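Section 5: Setting up playback of archive comedy shorts

The Avier disc player is supplied with the Huttunen collection of one-reel and two-reel film comedies. These shorts were made for cinema projection and do not fill a modern widescreen set. Follow the steps in this section before you play a disc for the first time.

Before you start

Connect the player to the television and switch both on. Set the television to its normal picture mode. Motion smoothing must be off, or chases and falls will look unnatural.

5.1 Picture shape

1. Press MENU on the handset and choose Picture.
2. Select Shape, then Original. Black bars will show at the left and right of the film.
3. Press OK to save.

Note: Do not select Fill. This setting trims the top and bottom of the film, and title cards may lose their first or last line.

5.2 Running speed

Silent shorts were shot at differing speeds. Each Huttunen disc holds a speed value for every film on it.

1. Choose Speed from the main menu.
2. Select Disc value. The player reads the value when the film loads.
3. To set the speed by hand, select Manual and use the up and down keys.

Caution: Manual speed stays in force until it is cleared. Return to Disc value before you play a sound film – voices will otherwise be too high or too low.

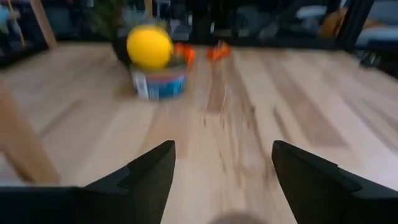
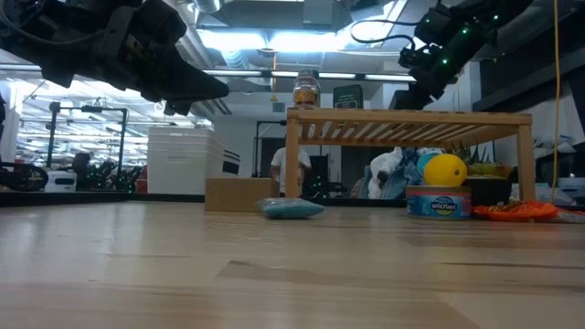

Two views of the wooden tabletop.

5.3 Sound

Early sound shorts have one channel only. The player sends this channel to both speakers.

1. Choose Sound, then Single channel.
2. Set Hiss filter to Low. Higher settings dull the dialogue and may remove quiet effects such as footsteps.
3. For silent films, choose Score on or Score off.

Note: The scores on the Nurneddale discs were recorded at low volume. Turn the television down again before you change to another disc.

5.4 Finding a film

Each film in the Huttunen collection has a catalogue number, printed in the booklet.

1. Press FIND.
2. Enter the number, for example 1680, and press OK.
3. If the film is on another disc, the player shows the disc number. Insert that disc and press OK again.

Films with alternative endings are marked with the letter E in the booklet. Press the right arrow key at the film's title page to change the ending.

5.5 Clearing all settings

Hold MENU for 11 seconds with no disc in the tray. The player restarts and the Erkeck start page appears. Saved speed values and bookmarks are lost. Repeat steps 5.1 to 5.3 before further use.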